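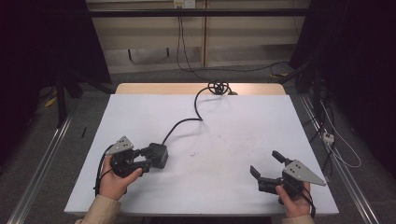

Zutum 시연실 방문 기록 (4월, 오후 세션)

방문 목적은 양팔 조작 데이터 수집에 쓸 핸드헬드 그리퍼의 비교였다. 후보는 Zutum의 자체 모델과 Mulcahy의 구형 모델이며, 두 종 모두 좌우 한 쌍으로 사용한다.

먼저 Zutum 모델. 본체는 검은색이고 상부에 구멍이 뚫린 삼각형 회색 금속판이 붙는다. 손가락은 두 개이고 방아쇠로 개폐한다. 한 손 무게는 355g으로 안내받았다. 20분 연속으로 쥐어 본 결과 손목보다 엄지 쪽에 먼저 피로가 왔다. 손가락을 끝까지 벌린 상태에서 방아쇠 유격이 느껴졌으나 파지 동작에는 영향이 없었다. 불편한 쪽은 케이블이다. 양손을 교차하면 선이 작업면을 쓸고 지나가므로 작은 부품을 다룰 때는 배선을 위로 돌려야 한다.

Mulcahy 모델은 개폐 저항이 크다. 얇은 판재를 집을 때 힘 조절은 쉬웠지만 반복 작업에서는 속도가 떨어졌다. 같은 집기 과제를 14회씩 수행했고 낙하는 Zutum 1회, Mulcahy 4회였다. 시험자가 한 명이므로 참고치로만 적는다.

기록용 컨트롤러는 Forkarora 제품으로 통일했다. 좌우 신호의 시각 동기는 화면상 문제가 없었고, 재연결할 때 왼쪽 채널이 늦게 잡히는 현상이 두 번 있었다. 담당자는 펌웨어 문제로 보고 있으며 수정 일정은 미정이라고 했다.

Vondemov 팔에 같은 손가락을 장착하는 시험은 어댑터가 입고되지 않아 진행하지 못했다. 어댑터 도면과 손가락 예비품 단가는 메일로 받기로 했다.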